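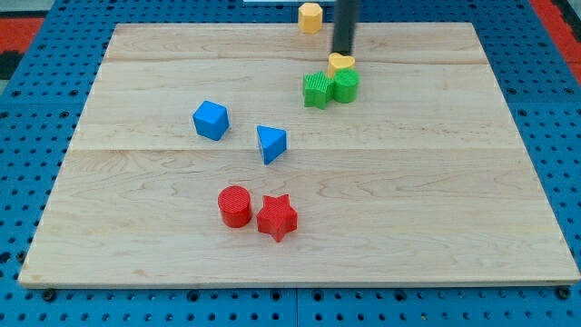

Formensatz 3D-gedruckt: Riefen schleifen oder lassen?

ridge_205
Ich drucke Spielformen für eine Kita nach: Zylinder, Stern, Würfel, Dreiecksprisma, Herz und Achteck, in Rot, Blau, Grün und Gelb. Material PLA, Düse 0,4, Schichthöhe 0,2 mm. Die Riefen an den Seitenflächen sind deutlich zu sehen und zu fühlen. Unterlage ist ein helles Ahornbrett. Frage: Lohnt Schleifen bei 14 Teilen, oder geht man besser gleich auf 0,12 mm?

Hicham Samir
Lassen. Auf geölten oder glatten Holzflächen rutschen die Teile sonst. Der Zylinder und der Stern stehen auch mit Riefen sauber, die Standfläche kommt ja vom Druckbett. Wichtig ist nur, dass die unterste Schicht keinen Elefantenfuß hat, sonst kippelt der Würfel.

Wosano
Widerspruch. In den Riefen sammelt sich Schmutz, gerade bei Gelb sieht man das nach kurzer Zeit. Ich schleife mit 180, dann 320 nass. Pro Teil 6 Minuten. Der Stern ist lästig wegen der Innenecken, dafür eine Schlüsselfeile nehmen.

ridge_205
Innenecken hat das Herz auch, aber nur eine. Mit der kann ich leben. Schleifstaub von PLA auf Ahorn gibt allerdings Farbschleier in den Poren, vor allem bei Rot. Schon gehabt.

Ghoneim
Dann eben nicht auf dem Brett schleifen.
Zur Schichthöhe: 0,12 kostet bei Prismen fast die doppelte Druckzeit und bringt an senkrechten Wänden wenig. Was man dort sieht, ist oft ungleichmäßige Extrusion oder Spiel in Z. Erst Riemen und Spindel prüfen, dann am Slicer drehen. Außenwand auf 25 mm/s.

Wosano
An senkrechten Wänden bringt es sehr wohl etwas, die Rillentiefe sinkt mit der Schichthöhe. Dass die Extrusion stimmen muss, ist klar.

Hicham Samir
Noch zum Brett: Bei verleimtem Ahorn die Fugen im Auge behalten. Meines liegt seit Mai im beheizten Raum und hat sich in der Breite um 2 mm verzogen. Dünn ölen, beide Seiten gleich, Vorderkante leicht brechen.

ridge_205
Brett ist unbehandelt, Öl kommt noch. Riemen nachgespannt, Außenwand langsamer. Der blaue Würfel ist merklich besser, der grüne Zylinder unverändert. Ich lasse die Riefen vorerst und schleife nur die Kanten.

Ghoneim
Beim Zylinder die Naht auf "zufällig" stellen oder bewusst auf eine Linie legen. Zufällig gibt Pickel.

12 Mal geteilt | 3 Kommentare

Kommentare
pavow_fan: Welches Öl für Kinderspielzeug? Auf EN 71-3 achten.
Lotte M.: Bei uns wurde alles geschliffen, die Kinder fanden die rauen interessanter.
k_dreher: 0,2 reicht. Thema durch.

Kontakt | Impressum | © Stuvenora Werkstattforum | Nach oben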